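Listening Shelf Gallery
Oltby Lending Library – Home / Borrow / Gallery / Opening times

The listening shelf is the part of the library where we keep headphones, radios, small speakers and the leads that go with them. People ask for these over the phone and then find they wanted something else once they get to the counter, so this page goes through the main items and what each is good for. Each entry gives the name we use at the desk. Anything with a catalogue number can be reserved by quoting it.

The shelf was started with a box of gear left over from the Nisamus reading project, which ran at the old primary school and closed one December. Most of that box was children's headphones. The rest has come in since then through donations and a couple of purchases.

The loan period is two weeks for everything on this page unless the entry says something else. The notes are by Natanael Barbosa, with corrections by Taras Hrynyshyn, who looks after the repairs bench.

LARGE OVER-EAR HEADPHONES

Black studio pair (705)
The heaviest headphones we have, with a coiled lead and a screw-on adapter for the bigger socket. Good for digital pianos and electric drum kits. The coil pulls a bit if you sit far from the instrument, and in that case you should ask for the long lead as well.

Grey folding pair
The cups turn in and the band folds at both sides. They come in a drawstring bag. Please fold them before putting them in the bag, as the last two borrowers pushed them in flat and one hinge is now looser than the other. Still perfectly usable.

Kendus wired pair (244)
Bought new for the shelf. Plain lead, no microphone, no volume control. The cushions are cloth instead of vinyl and can be taken off for washing. These go out more than any other adult pair, mostly to people doing language courses at home.

Open-backed pair
Sound leaks out of these and other people in the room will hear what you are playing. They are comfortable for long stretches and light on the head. Not suited to the bus, the library reading room or a shared bedroom.

Wireless television set
A pair of headphones and a base station that plugs into the TV. The base station has its own power supply, labelled with green tape. The instructions are in the lid of the box and have been typed out again in larger print. Allow a full night for the first charge. Three-week loan.

SMALL AND IN-EAR

We don't lend earbuds, for the obvious reason. We do have sealed packs at the counter for cost price.

Neckband pair
Hangs at the back of the neck instead of over the top of the head. Borrowed by people who wear hats, helmets or their hair up. The sound is thin, but speech is clear, and the audiobook readers seem happy with it.

Clip-on pair
Hooks over each ear separately. There is a left and a right and they are not interchangeable. The letters have worn off, so Taras has put a dot of white paint on the right one.

SPLITTERS, LEADS AND ADAPTERS

Five-way splitter
One plug, five sockets, each with its own volume wheel. Came from the Nisamus box and still works on every socket. It was made for reading groups: one player in the middle of the table and a child on each lead. It also suits a long car trip with one tablet in the back seat. The wheels turn in opposite directions on the two sides, which catches people out.

Long lead
An extension with a socket at one end and a plug at the other. Long enough to get from a television stand to a couch in most lounge rooms. Tape it down if anyone is going to walk across it.

Phone adapters
Kept in a tobacco tin, one for each kind of phone socket we know of. These are the most commonly lost things in the library and we now ask for a small deposit. Check the tin before you return it, then check the end of your headphone lead, where the adapter usually is.

RADIOS AND PLAYERS

Uçar kitchen radio (661)
A mains radio with two large knobs and a handle. It takes batteries too, but they are the fat kind and are not supplied. The tuning drifts a little when it is first switched on and settles after a few minutes. The case has a chip on the back corner that was there when we got it.

Pocket radio
Battery only, with a headphone socket on the side. Fits in a shirt pocket. The aerial has been replaced with a slightly longer one from a dead radio, so it no longer tucks fully into its groove.

Simple music player
Four big buttons and a lid that covers all of them except play and stop. Made for people with memory loss. We can load the music for you if you bring it in on a stick – give us a couple of days. It stays out on longer loans by arrangement, and there is usually a waiting list.

Cassette player
Works, and rewinds, although the rewind is slow. The headphone socket is the only way to get sound out. People borrow it to hear old family tapes. If a tape is precious, talk to Taras first, and he will try the machine with one of ours while you wait.

CHILDREN'S HEADPHONES
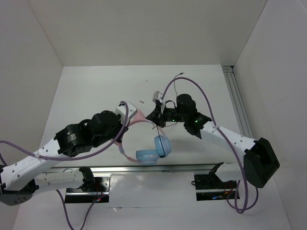

Children choose headphones by colour and there is not much use arguing with them about it. The plain grey ones from the Nisamus box sit on the hook for weeks while anything brighter is gone by mid-morning. A pink over-ear pair with light blue cups is the sort that gets asked for by colour alone: the headband is a pale pink, and the blue is on the flat outer shells, so both colours show when they are being worn. If your child has their heart set on a certain colour, put it in the reservation note and we will do what we can.

Plain grey school pairs
What is left of the Nisamus lot. They are sturdy, a bit tight on bigger heads, and the leads have been shortened and re-soldered on most of them. Groups can take the full set in its crate. Bring the crate back with the lid on.

Volume-limited pair (56)
Has a limiter built into the lead, so it works the same whichever device it is plugged into. Some parents have told us it is too quiet in the car. That is fair, and for the car we suggest the next one.

Padded travel pair
Thicker cushions that keep out more of the road noise, so the sound does not need to be turned up as far. Bulky to pack. The band has a strip of felt stitched inside it, added here after the original foam went crumbly.

Ear defenders
Not headphones, and there is no lead, but they live on the same hook and are asked for at the same counter. Used for fireworks, hand dryers, school assemblies and the show. Two sizes. The smaller size is for toddlers and will not stretch to fit a school-aged child.

LOOKING AFTER THEM

Wipe the cushions with a barely damp cloth and leave them to air before they go back in the bag. No spray and no alcohol wipes on the vinyl ones, which crack.

Unplug by holding the plug, not the lead. Nearly everything that reaches the repairs bench has a break just behind the plug.

When you pick up an over-ear pair, take it by the band or by both cups. Pulling the cups wide apart to get them over a large head is fine once in a while – lengthen the band first and it won't be needed.

Loop the lead loosely. Please do not wind it around the band.

If something has stopped working, tell us when you bring it back. There is no charge for ordinary wear. A note in the bag will do if the counter is busy, but say which side has gone quiet, as it saves Taras testing both.

DONATIONS

We can use wired headphones in any state, including dead ones, for their cushions, screws and leads. Wireless ones are only useful to us if they still hold a charge and come with their charging cable. We have enough clock radios for now.

Drop things at the counter during opening hours and not on the back step, where they get rained on. Larger items such as speakers and record players should be mentioned to Natanael first, as there is one shelf for them and it is full until the spring sort-out.

More galleries: Kitchen shelf / Garden tools / Sewing and mending / Games cupboard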